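Open day at Callgate: the robot kitchen

Back from the Risel open day and typing this up before the deadline, so forgive the rough edges. Good turnout, terrible parking. 51 members signed up for the coach and most of them headed straight for the Clomel bench at the far end, where an arm was working over a table laid out like a small kitchen. Toy food, real queue.
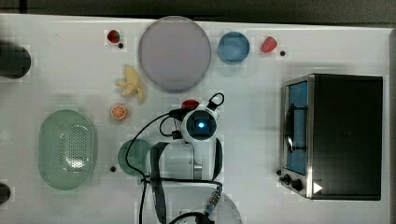 T. Vrettos
Newsletter editor

Demos ran every 33 minutes from ten o'clock. Get there early if you go next time, the rail fills up fast. The idea is simple enough. Put a lot of ordinary kitchen stuff on a white table, ask the arm to deal with one thing, leave the rest alone. Banana, half an orange, plates and bowls, a toaster oven with a blue window. Harder than it sounds, said the team, who have logged 2,000 tries since February and still argue about bottles.

Ketchup was the one the kids wanted. Loud cheering. Also a fair bit of advice shouted from the back, mostly "left a bit". 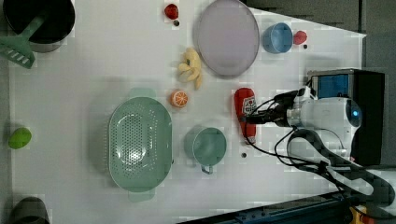 Gripper at the ketchup bottle, mug and colander close by.

We stayed for three rounds. Slower than I'd expected, and quieter too. Good answers to our questons on cables, cleaning and what it all costs (more than our hall roof). The handout is 177 pages, I have one copy, ask if you want to borrow it. 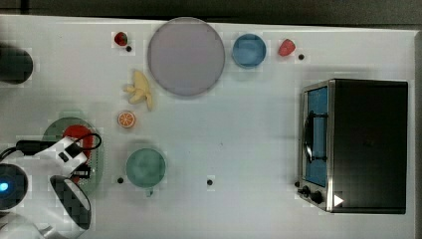 Arm over the green dish in the corner, toaster oven on the far side.

Tea was fine, sandwiches gone by one. Risel want to do it again in the autumn and have promised us a longer slot at teh bench. Names to me for the coach please, same price as before, pick-up from the library side.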